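Fri 24 June

Settling into the small white room, day one of the coffee trial. Haoran Gu and I moved the last of our stuff over from the Grimitz bench before lunch, and I'm very happy to be out of that corridor (the draught alone was mucking up every cooling curve we tried to log).

Curtain first. It's the white pleated one and I've left it on its tieback for now. Drawn across, it takes the glare off the table nicely, but it also traps the heat, so I'm going with tied back for the morning runs and we can argue over the afternoons later. Monitor stays on its wall bracket. I wanted it lower, Haoran wanted it higher, so it's staying exactly where it is.

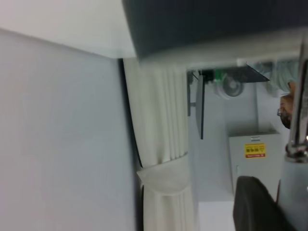
Does the curtain have to be in the same position for every run?
Only within a set of runs. Pick one at the start, write it at the top of the sheet and leave it alone until the set is done.

On to the coffee. The Dizon beans are finished so we've opened the Warnetti, dark roast, 13 grams a cup through the usual filter. Same slate mug all the way through please, everyone! The thick white one from the kitchen holds its heat quite differently and I had to bin 8 readings last time over a mix-up — my own mix-up, I'll admit.

Still undecided on the spoon. Leaving it in the mug must pull a bit of heat out up the stem, but it's how people drink the stuff and that's what Eltasard asked us for, everyday habits. So spoon in, one stir, then hands off.
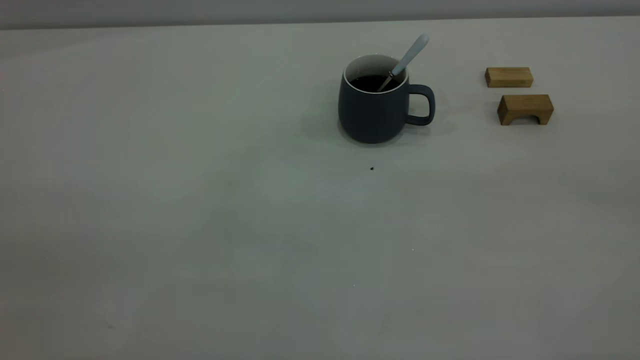

If the spoon bothers us once we've got the numbers in front of us, we can do a short spoon-out set and compare. I'd like that finished before August, when the room goes back to general use and we lose the table.

Other bits. Filter papers are down to one box of 118, reorder code ends in 612. Kettle needs descaling, the inside is a disgrace. Haoran has the good thermometer until Monday. Colour scale for the roast is taped inside the back cover of this book, don't let it wander off again.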